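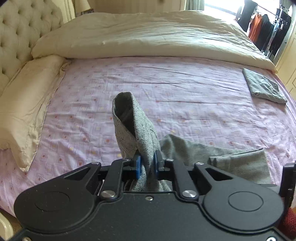 **Figure 3.** Grey speckled knit fabric held between two blue finger pads.

### 4.2 Late witness attendance and the order of evidence

The listing records for the two criminal courts, Hodunville and Flirnbridge, were exported from the Zamico case system as one table with a row for each witness warned to attend. The full export held 2,978 rows. A sample of 600 was drawn for hand coding, with 400 rows from Hodunville and 200 from Flirnbridge, in line with the larger trial load at the former. Rows were drawn at random within each court. No row was replaced after the draw, even where the paper file turned out to be thin.

Each row was coded for the time the witness was asked to attend, the time the usher marked them present, the time they were called, and the party that called them. A witness was treated as late when the usher's mark came after the start of the sitting for which they had been warned. This is a stricter test than the one used by the courts themselves, which count a witness as late only when the judge has been told. Under the courts' own test a witness who arrives after the sitting has opened, but before their name is reached, does not appear in any return.

The order of evidence was taken from the court log. Where the log and the advocate's witness list disagreed, the log was followed. The lists were often out of date by the first morning of a trial, and at Flirnbridge several had been amended by hand with no note of when the change was made. We coded a trial as reordered if any witness gave evidence before another who stood above them on the last dated list. Changes agreed before the jury was sworn were left out, as they cannot have been caused by a late arrival on the day.

Two features of the records bear on what follows. First, the usher's mark is entered on a shared terminal, and at busy times a batch of witnesses may be marked present together. The recorded arrival time is therefore an upper bound on the true one. Second, the warned time is set by the party calling the witness and follows no common rule. At Hodunville most prosecution witnesses were warned for the opening of the morning sitting whatever their place in the list. Defence witnesses were more often given a time of their own. A simple comparison of lateness between the two groups would partly measure this difference in practice, so the tables in section 4.3 are given by warned sitting as well as by party.

Late attendance was more common among witnesses warned for a morning sitting than among those warned for the afternoon, and this held in both courts. It was more common on the first day of a trial than on later days. Neither result is surprising. What had not been expected was the weak link between late attendance and reordering. In most trials with a late witness the evidence was heard in the listed order, since the opening speech, legal argument or an earlier witness had taken up the time. Reordering, when it did occur, was more often put down in the log to an overrunning witness or to an expert with a fixed travel time.

The length of the previous witness's evidence was then added to the model. Its effect was clear in both courts. A long cross-examination on the first day moved later witnesses to the next sitting, and those who could not return were either heard out of order or had their statements read by agreement. The read statements deserve separate treatment. They are entered in the log under the name of the witness, with no mark to show that the person was not in the box, and the coder has to find this from the advocate's notes. We found no quick check for it. Rows in which the notes were missing were coded as live evidence, and this will overstate the number of witnesses heard in person.

Agreement between the two coders was good for party and warned sitting, and poorer for the reason given for a change of order. Most of the disputed rows turned on whether a legal argument in the absence of the jury should count as a delay in its own right or as part of the evidence of the witness it concerned. After discussion it was counted as part of that witness's evidence. The model was also run with the other choice, and the direction of the main effects did not change.

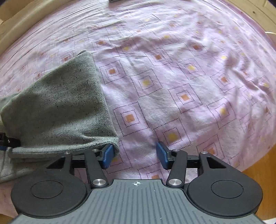

Barbara Wieczorek, in written comments on a draft of this section, objected that the log is a poor guide to why the order of evidence changes. In her view the reason entered is the one given in open court, and an advocate who has lost touch with a witness will tend to offer a softer account, such as an overrun by the witness before. She suggested that the advocates' own attendance notes be coded first and the log used only to fill gaps, and added that "a short delay gets blamed on whoever was in the box at the time".

The objection is a fair one and cannot be fully met with the present data. Attendance notes survive for more than 200 of the sampled rows, but they are not spread evenly. They are fuller for the prosecution than for the defence, and almost absent from the files held at the Machala Road store, where the older Flirnbridge papers were sent in October. Giving them first place would mean using a different source for each side. We have kept the log as the main source and report the rows with notes as a separate check in Appendix B. Within those rows the notes and the log mostly agree on the fact of a change. They agree less well on its cause, and the disagreements lean in the direction Wieczorek describes.

For this reason the cause codes are not used in the estimates below. The dependent variable in section 4.3 is reordering alone, and the length of the previous witness's evidence is taken from the timed entries in the log, where the scope for a softened account is small. The remaining risk lies in rows where a late witness was never named in court and the gap was filled by other business. Such rows are coded as late and not reordered, and they are kept in all models.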